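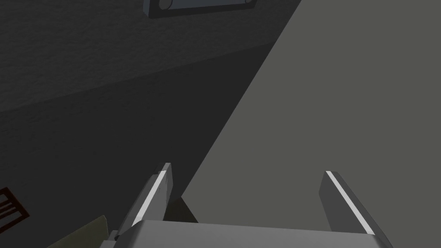
Can a grasping policy trained only on wrist-camera views in simulation be trusted on a real bench? Within limits it can, provided the simulated rooms are varied enough and the user is prepared to inspect the failures one at a time.

## Review: Vedine Wrist-View Training Kit

**Reviewed for the Mirnwood equipment library by Szu-yu Chuang and Mei-kuen Tang**

Vedine is a software kit for teaching a two-finger gripper to approach and grasp objects. The policy sees a single rendered view from behind the fingers and receives no map of the room. The kit's authors argue that this narrow view carries over to new settings better than a fixed overhead camera. This review tests that claim.

### Method

The reviewers trained one policy on the room set supplied with the kit and a second on Ulloa, the older in-house simulator. Both were then run on the same arm at the Fladcombe laboratory, for 300 grasp attempts each. Object poses were drawn from a shared list, and no settings were changed between runs.

### Results

The Ulloa policy completed 152 of its attempts. The Vedine policy did better on boxes and tools, and markedly worse on thin items lying flat. Most of its misses came at the approach stage – the gripper stopped short, fingers open, where a strong shadow edge crossed the work surface. Ms. Tang repeated a portion of these attempts under even lighting, and the approach was usually completed.

### Rendering and setup

Rendering is plain but adequate. Surfaces range from smooth, flat gray to a fine speckled texture, and highlights along the finger edges are bright. The reviewers would have liked softer lighting to be offered as a standard option; at present it must be set by hand in each room file.

Installation took 2 working days, most of which went to matching the simulated camera to the one on the arm. The manual covers this step in a single paragraph and should be expanded. Training ran without interruption on 4 graphics cards.

### Recommendation

The kit is recommended for groups that already operate a wrist-mounted camera. Groups working mainly with flat or thin parts should wait for the next release. Mirnwood will keep its license through October, and room files with the revised lighting may be requested from Ms. Chuang.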